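Imprimir | Enviar por correo

Una cesta, una bandeja y poco más: cómo se ordena la encimera en Plitell

La responsable de la cocina de muestra de Plitell recibe de pie, con el delantal puesto y una lista de tareas sujeta a la puerta de la nevera. Lleva 11 años preparando encimeras para catálogos y tiendas, y antes trabajó en el almacén de Cistex. Prefiere que no aparezca su nombre. «El trabajo es de la casa», dice, y pasa a hablar de cestas.

Su método empieza por vaciar. Retira todo de la encimera, pasa un paño y deja fuera solo lo que se va a usar ese día. «La gente compra organizadores antes de saber qué tiene que organizar. Yo primero vacío y luego miro», explica. La cesta de mimbre entra después, siempre a un lado, para que el centro quede libre. Dentro pone verduras de juguete o de imitación cuando la cocina va a estar montada varias semanas. Las de verdad, cuenta, le duran 3 días con las luces encendidas.

Sobre la forma de colocarlas no tiene muchas reglas. La pieza más larga va tumbada en la parte delantera y las hojas de la zanahoria se dejan asomar por encima del borde. «Si las escondes, la cesta parece vacía», comenta. Lo pequeño lo mete en los huecos al final.

Al lado suele poner una bandeja negra con asas recortadas. La usa para lo que está de paso – lo que se va a cortar, lo que vuelve a la nevera – y la retira cuando acaba. Los platos y las tapas grandes los guarda de canto, en un armario bajo, separados con un paño.
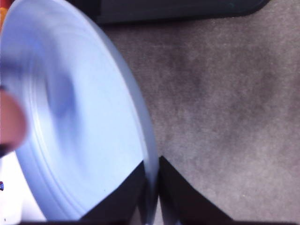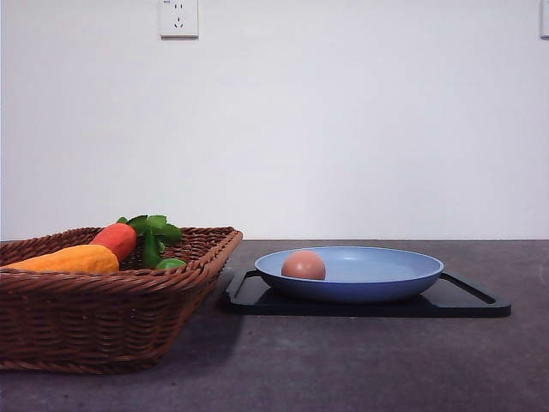
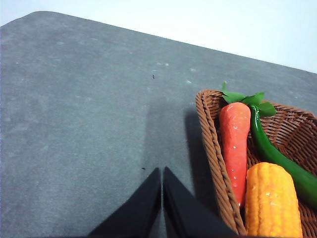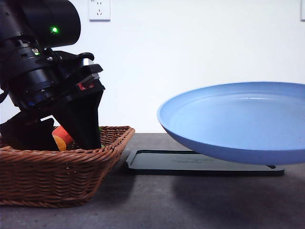 Desde Iltside, la tienda que recibe después estas cocinas, llega una opinión distinta: allí creen que el mimbre junta polvo y migas, y que para una casa con niños sería mejor una caja lisa que se pueda meter en el fregadero. Ella conoce la objeción y la acepta a medias. «El mimbre hay que sacudirlo y pasarle un cepillo seco, eso es verdad. Yo lo hago los viernes y me lleva 6 minutos», responde. Para la fruta muy madura recomienda otra cosa, un cuenco o una fuente.

También habla del color. Con una encimera gris le gustan los tonos rojizos en la cesta, y evita el blanco cuando la pared ya es blanca. En las superficies mate se notan mucho las marcas claras, y tarda más en limpiarlas que en colocar todo lo demás. Usa agua templada y un paño bien escurrido.

La próxima cocina se montará en mayo y será más pequeña, con una encimera de 69 centímetros de fondo. Todavía no ha decidido si llevará cesta. «Primero quiero ver dónde queda el enchufe», dice.

Imprimir esta página
Enviar a un amigo

Artículos relacionados
Sokol renueva su línea de cestas y paneras
Qué guardar en los armarios bajos
Cómo limpiar el mimbre sin mojarlo
Bandejas con asas: usos en cocinas pequeñas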